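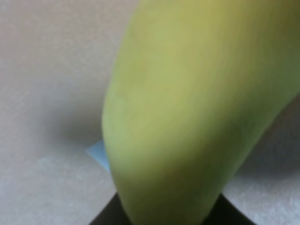
Handout 5: Comparing grippers, and why most comparisons are poor
Robot Handling, second-year option
Paloma Gallagher, room 2122

Read this before the practical. The notes on friction from Handout 4 are assumed, and so is the habit of writing down what you did before you write down what it means.

5.1 What a success rate tells you

Every gripper sold has a number attached to it. The Urik leaflet in your pack gives a success rate out of 100 picks. It doesn't say who placed the objects, how far they were moved between picks, whether the arm was reset each time, or what was counted as a pick. I wrote and asked. The reply was friendly and had another leaflet in it.

Before you quote any rate, including your own, you should be able to answer these:

Was the object put back in the same spot?
Did lifting count, or did the object have to be carried and set down?
Who decided, and did they know which gripper was fitted?
What happened to the runs that were stopped early?

The last question has sunk more student reports than the other three together. A run stopped because "the arm was about to hit something" is a failed run. Put it in the table.

5.2 Soft objects flatter the gripper

A plush toy forgives nearly everything. It gives under the fingers, so a badly centred grasp still closes on something, and the controller sees a steady load and reports a hold. Swap in a rigid cup and the same error of position can tip it over. If your whole object set is soft, you have measured how soft it is.

I'm equally doubtful of sets made up to look hard. A polished steel ball makes good slides. Few people need one picked up.

For the practical, each group chooses a mixed set and keeps it. You may not drop an object halfway through because it is "not representative". It was representative when you chose it.

5.3 Bench notes

Copied from my own notebook with the spelling put right. Read them for what is missing as much as for what is there.

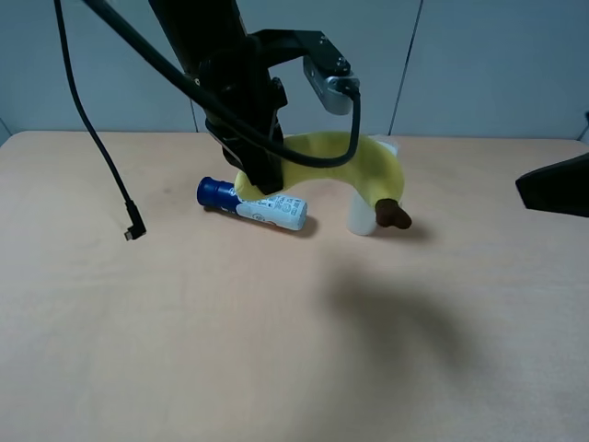
Ustthorpe, May

Krajčí arm, Urik fingers, Brukari controller on default settings. Toy banana taken by one end, with the bottle and the white cup left on the table. An end grasp puts the weight well out to one side, so any slip should show as a turn before it shows as a drop. Doing 20 like this, then 20 from the middle.

Camera cable on the arm needs watching. It loops down past the banana, and if it touches the toy during a lift it could steady it, which would be a lovely result for entirely the wrong reason. Tie it back before the middle grasps, and if that changes anything, do the end grasps again.

The controller's "grip secure" message came up at every closure, including one I made on purpose with nothing between the fingers. Stop logging it as evidence.

End of notes. You will have spotted that I never wrote down how fast the arm lifted. I don't remember it now either, so those lifts can't be compared with anybody else's, and I have left them out of the results table. Please don't put them back in for me.

5.4 The wrist camera
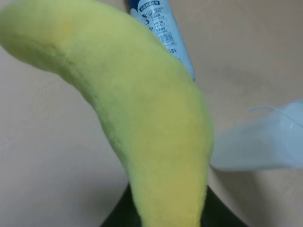

My complaint about wrist cameras is an old one: we fit them to see the grasp, then judge them by how nice the view is before the grasp. Once something is held, the thing held is mostly what you get. With the toy in the fingers you can follow the pile of the fabric along its left side, and you learn very little about whatever is behind it. The blue tube is partly hidden, and the print on its label is too blurred to read reliably. A learned controller fed on views like these may be leaning on the fixed camera for nearly everything, while the paper's diagram gives both cameras arrows of the same thickness.

The test is cheap. Cover one camera, run the set, then cover the other. If covering the wrist camera makes no difference, say so in the report, even if it cost more than the rest of the bench.

Brukari say their grasp model was tuned on 2000 recorded lifts. Fine, but a pile of lifts with the same toy in the same light is closer to one lift than the figure suggests. Ask how many objects, how many benches and how many operators. I have had an answer to the first.

5.5 For the practical

Bring a written plan, one side of paper at most. It must state your object set, your rule for a success, your lift speed (see above) and the result that would make you change your mind about which gripper is better. Plans without that last item will be handed back.

Groups using the Urik fingers should check the screws at the base before starting. The spare set is in the drawer under the controller, and the hex key goes back with it.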